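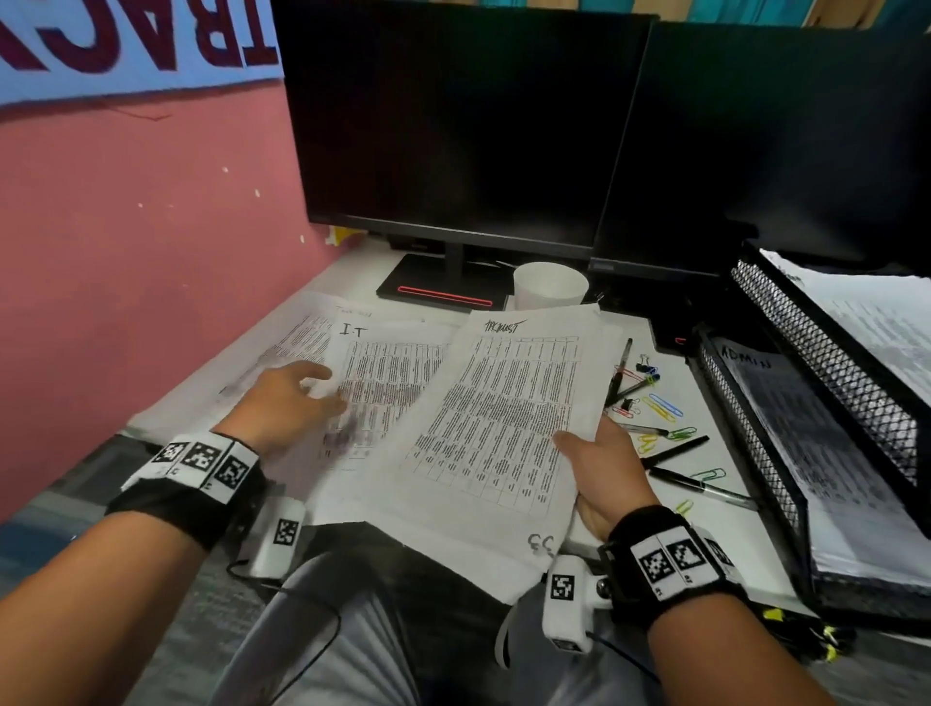 June 15, 2023

I finally got to the Skurberg meeting, and what a day! Kendville is my usual course (flat, friendly, ten minutes from the bus), so a proper hill track with a stiff climb to the post was a treat. I walked the whole thing before the first race and my calves are still complaining.

I'd promised myself I would stick to 20 pounds for the afternoon, small each-way bets only, and I did. Mallow was my pick in the third. She'd run well on soft ground in November and I'd been waiting for her to get a longer trip ever since. There were 14 runners, she was drawn wide, and she came fourth. Three places paid. I shouted myself hoarse anyway and would do it all again tomorrow!

Lopes in the fifth was a different story. He went off in front, got swallowed up on the bend, and then somehow stayed on up the hill to win by a neck. I had two pounds each way at 14 to 1, so the train fare is covered and there was a very good pie too.
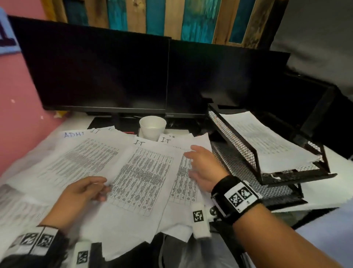 Papers spread out across the desk.

The other thing I loved was the paddock. You can stand right at the rail and see how they walk, which ones are sweating up, which ones look half asleep (Lopes, as it happens). At Kendville you're miles back.

Next time I'm bringing a flask and better shoes. If you've been to Skurberg and know a good spot near the last bend, please leave me a comment!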